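Boards > Arm Builders > Data and Training > Peg task, how many demos?
Forum | New posts | Members | Search
20 Apr 2023, posted by ladberg_two

We're collecting demos for a laundry task on a two-arm cell. Pegs on an oval hanger, mixed cloths and socks. So far I have 221 episodes, all teleoperated, and I've kept the hanger in the same place on the rod for every one. The policy does well there and falls apart if I slide it along a bit. Do I carry on to 311 as planned, or start moving things now?
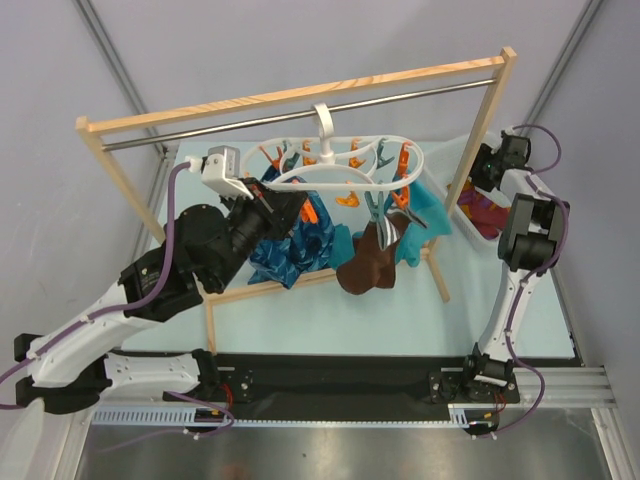
The other thing is the fumbles. When I drop a peg and pick it up again, I've been deleting the episode. It takes a fair bit out of each session and I'm not sure it's right.

Reply from varkateo
Move the hanger now. Another batch in the same spot won't teach it anything new. I'd do 50 with the hanger shifted and see what changes before you plan any more.

Reply from peg_and_line
Disagree. With two arms I'd get one position solid first. We varied everything from the start at Cernley and couldn't tell whether the fault was the data or the wrist calibration.

Reply from varkateo
He says it's already solid in that position.

Reply from peg_and_line
He says it does well. I'd want 100 test runs before I called it solid.

Reply from mothbox
Keep the fumbles if you recover from them. Only bin the ones where you give up. Ours never learned to go back for a peg until we put those in.

Reply from ladberg_two
Thanks. I still have the deleted ones on the Vermeulen drive, so I'll sort through those first. Then 50 with the hanger moved. Test runs will have to wait until May.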